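Grudoris Door and Drawer Module
For two-arm mobile robots used in home kitchens

The module sets approach limits for upper cabinet doors, drawers and hinged lids. It runs on the robot's own controller and is supplied with a simulation pack. No site work may begin until the full pack has been passed.

Operating rules
Keep people out of the door swing while an arm is raised.
Pull force at the handle is limited to 70 N. The limit cannot be raised from the user menu.
Only one arm works a door. The other holds its position until the door has stopped.
If contact is felt before the fingers close, the arm backs off and waits for an operator.
A maximum of 2 retries is allowed per handle. After that the task is logged as failed.

Simulation pack
The pack holds 121 kitchen layouts in 9 cabinet styles. Each run is stored with rendered views from the body and from the wrist, for review by the person signing the site form.

Upper cabinet approach, simulated. Body view, then close view at the gripper:

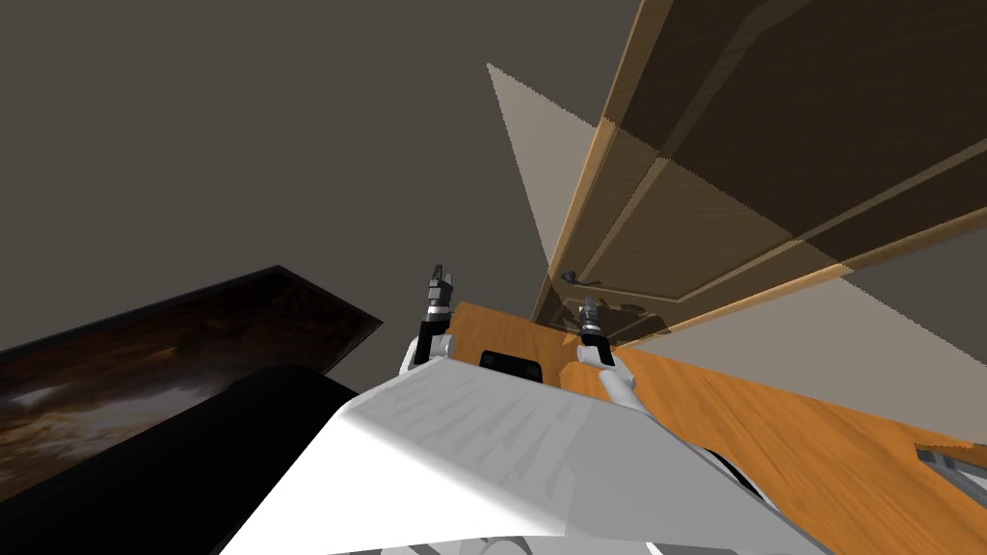
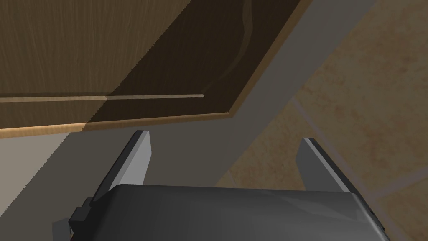
Records and support
Keep run logs for as long as the robot stays at the site. Logs made with the older Trutau format must be converted before review. Questions on force limits go to Dinesh Lodhi at the Grillton office, weekdays and Saturday until noon.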